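**Speaker notes – Showing the task by hand**
Drukstead session, second talk of the afternoon

Thank the hosts and introduce Radek Havlíček, who led the teaching work at Drirthorpe.

Begin with the task itself: a blue handheld tool and a pair of grippers with orange ribbed fingers.
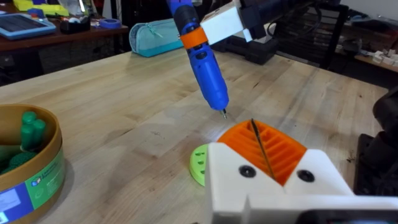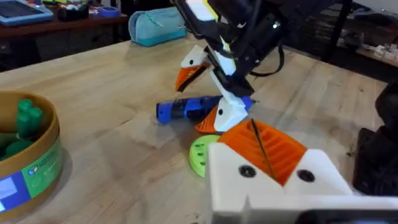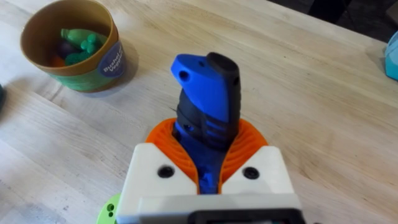
Explain that the operator guides both arms by remote control, and that each attempt is stored as one demonstration. The Cutura set holds 2,582 demonstrations, of which 109 were withdrawn after review. Pause for the chart.

Describe the operator's duties. Move at a steady pace. Do not correct a poor grasp in haste – release the tool, withdraw and approach again. Recoveries of this kind are kept and labelled separately.

Members may ask about guiding an arm directly by hand. The Villaseñor group prefers it for short tasks. Our own trial was limited to 297 attempts and the findings are not yet settled; refer detailed questions to Radek.

Next slide: operator training, revised in June.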